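Re: [faulkner-swap] parcels for the June swap

Hi all,

Kavitha Joseph wrote:
> Do we still wrap breakables twice? And is the limit
> 2 boxes per household or did that change?

Still 2, Kavitha, and yes please, wrap them twice (I lost a teapot last year and I'm not over it!).
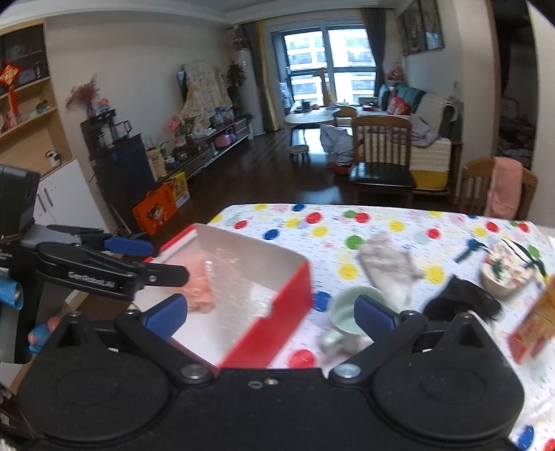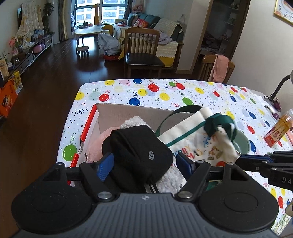 Postage to Trodier went up again, so I'd keep each parcel under 100 ounces if you can. Mine came to 202 last time and I nearly cried at the counter. Oh, and the Destero folks have moved, so please use 314 Vomgate Road for them from now on. The old address still works for letters, but I wouldn't trust it with a box.

More once I hear back about the hall keys.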